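Home Journal Garden Kitchen Archive Contact

Oct 22, 2024 – Soup weather, and the choir is back!

3 min read

First proper rehearsal of the fall tonight and I am still humming. I should be asleep. I have eaten two slices of toast standing up and drunk a whole pot of mint tea and my head is full of the alto line from page four.
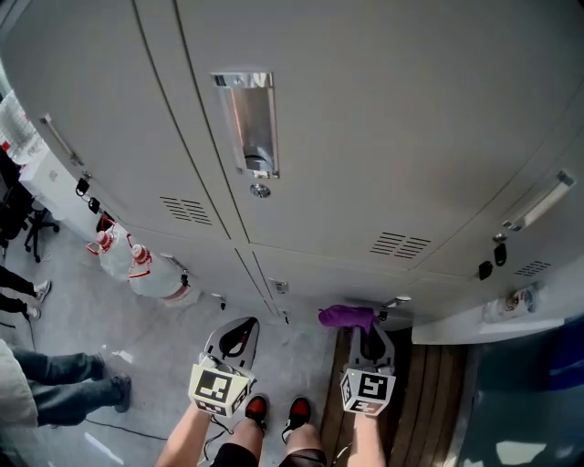
We are doing the Vetitz this year. I had never heard of it before the email went out, and I spent all of last week playing the same recording over and over while I did the dishes. It starts so quietly, just the basses holding one low note, and then the altos come in (us! first! for once!) with a tune that wanders up and down like somebody looking for their keys. The sopranos have to wait for 60 bars. You should have seen their faces.

The new hall is a huge step up. We moved to the Figueroa building over the summer, and I was ready to miss the old place, but the sound in there is wonderful. You sing a note and it hangs on for a moment after you've stopped. It's less kind to mistakes, of course. I came in a full beat early on the second page and heard myself all the way to the back wall. Oh well. Everyone laughed, me included, and we went back to the top.

Things I need to fix before next time:
the jump on "morning" (I keep landing flat)
breathing in the long phrase on page seven, NOT in the middle of the word
the German. All of it, really

My voice is rusty. I barely sang all summer except in the car, and the car is very forgiving. By the break my throat felt scratchy, so I had warm water and kept quiet for ten minutes, hard work for me. Second half was better. Something loosened up and I got the high D without squeezing. I want to remember what that felt like – as if the note was already up there and I only had to lean on it.

The concert is in January, and it feels both far away and terribly close. The Figueroa seats 100 if we put out the folding chairs, and I would love to see it full. Last winter we sang to a lot of coats. Still, it was a good night, and the couple in the front row cried during the lullaby, so I count that one as a win.

Walked home the long way by the river. It was cold enough for gloves and I didn't have any, so I kept my hands up my sleeves and practiced the tenor part for no reason except that it's prettier than ours on page nine. A dog barked along for a bit. The maples by the bridge have gone completely red since I last looked, and the bakery on the corner already has the spiced buns in the window. I'll be back for those tomorrow, no question.

Now the soup is cooling for the freezer. Squash and white bean, with far too much sage. I made it this afternoon so I wouldn't have to cook on rehearsal nights, and I forgot all about it and ate toast. It smells so good! Bowl of it for lunch tomorrow, and then half an hour at the piano with page seven before I have to leave.

Pencil. I must remember to bring a pencil.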